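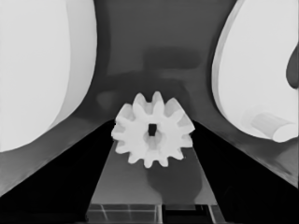

Ticket: Booking confirmations not reaching customers
Opened by: Tyra Lindholm, Grendton front desk
Assigned to: Sawsan Haddad
Priority: 2
Status: Closed

August 7, 2022, 09:14, Tyra Lindholm
Customers who book through the website are not getting their confirmation email. The bookings do show up in Mistia as normal. Three people rang yesterday to ask if their booking had gone through. I have checked the spam folder with one of them and there was nothing in it. Bookings I enter by hand at the desk send the email fine.

09:40, Sawsan Haddad
Thanks. Can you tell me whether this affects the Pelley site too, or only Grendton? Please also send me one booking reference that failed.

09:52, Tyra Lindholm
Agnes at Pelley says theirs are working. Reference sent to you by message.

10:25, Sawsan Haddad
Found the booking. Mistia tried to send the email and got error 500 back from the template service. Same error on every web booking for Grendton since Friday evening. Desk bookings use the older template, so they are not affected.

Tried so far:
Restarted the mail queue. No change.
Sent a test to my own address using the Grendton web template. Failed, error 500.
Sent the same test using the Pelley web template. Arrived in under a minute.

10:48, Sawsan Haddad
The Grendton template was edited on Friday to add the new parking note. There is a field in it called site_parking which does not exist in Mistia. The correct name is parking_info. Ylva, was this your edit?

11:30, Ylva Granström
Yes, mine. I copied the field name from the old handbook. Go ahead and change it.

11:37, Sawsan Haddad
Changed and saved. Test email arrived with the parking note showing. Resending the failed confirmations now.

12:05, Sawsan Haddad
Resend finished, nearly all went out. 2 bounced because the address was typed wrong. Tyra, I have put both on your list to ring.

12:50, Tyra Lindholm
Both rung and addresses corrected. A new web booking came in at 12:31 and the customer has the email. Fine to close.

12:58, Sawsan Haddad
Closed. Separate ticket raised with Helge Boström to correct the field names on page 9 of the handbook.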